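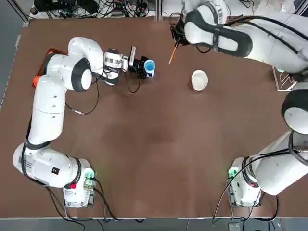 Blue cup, small white cup, brown table.

Gokar enamel mug, the blue one, 2 months in

Quick one, typing this before work. Bought two of these back in the spring sale, cracked one (my fault, stone step), so this is about the survivor and about camping mugs in general, which I have way too many opinions on.

Weight first. Light. Lighter than the Mosquera I carried for years, and the Mosquera has that fat rolled lip that dribbles. Gokar lip is thin. No dribble. Gets hot though – first sip of coffee, be careful, I was not careful.

Handle fits three fingers. Four if you have small hands like Giuliana, who borrowed mine at Kellville and gave it back with the tea still in it. With gloves on, two fingers and hope.

Chips. All enamel chips, don't beleive the box. Mine has one on the bottom rim from being packed next to the stove. Dab of oil on the bare spot so it doesn't rust, done. If chips bother you get steel.

Cleaning is easy. Coffee ring wipes off with a bit of baking soda. Left oatmeal in it overnight once, soaked an hour, fine. Do not use the green scrubby side of the sponge, it dulls the shine and then everything sticks.

Over the flame – yes, works, small burner only. Water boils quick with a lid on. No lid in the box, wich is annoying. The lid from my old Wikora pot sort of sits on top. Rattles.

Size. Big enough for soup, too big for espresso people. Nam-gil has his coffee out of a tiny cup at camp and says mine is a bucket. Fair. It does go cold faster than the double wall kind, so if you're a slow drinker skip it.

Stacking: two nest ok but they stick if you put them away wet. Twist, don't pull.

Price was fine on sale. Full price, hmm. Maybe not.

Good: light, thin lip, washes easy, nice blue
Bad: hot rim, no lid, chips

4 out of 5. Getting a second one again before November, want a pair for the cabin.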